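Closure has been a semi-automated step in our theater at Stuvmont since September, and I have now sat through 90 cases as bedside assistant. These are notes on what changed in the job. Whether the stitches are better is for someone else to write up.

The control software, Prukimeo, plans the spacing along the wound line and drives the instruments for routine interrupted stitches. The surgeon holds a pedal. Lift the pedal and motion stops. Anything outside the plan goes back to manual control.
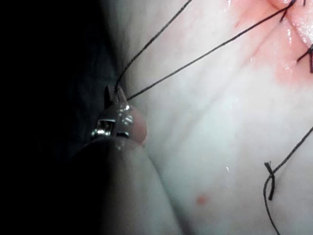
*Instrument tip with suture in the jaws, tied knots to the upper right.*

My old work at this stage was cutting tails, passing needles and watching the surgeon's hands for the next request. I still cut tails and pass needles. The requests now come from a screen, 18 seconds ahead, which is long enough to have the next needle loaded and then stand there holding it.

Talk has dropped off. Mohandas Lobo used to teach through closure, out loud, stitch by stitch. With his foot on the pedal he watches the monitor and says very little. Our trainees noticed before I did. Two of them asked for bench time on the Pillai trainer to make up the manual practice, and they got Saturday mornings. 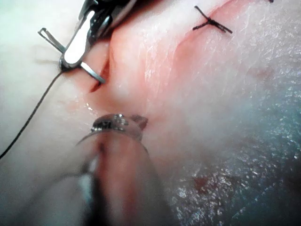 *Curved needle at the incision, second instrument close below.*

The log is the other change. Every pedal release is recorded, 921 so far, and each wants a reason code. The list has no code for "I wanted a better look," so most go in as "other." I have asked Plutgate, who maintain the software, to add one. Their ticket is still open.

Staffing is the same as before: one surgeon, one assistant, one scrub nurse. Turnover between cases is slightly slower, mainly instrument checks. I'll post the reason code breakdown once the list is fixed.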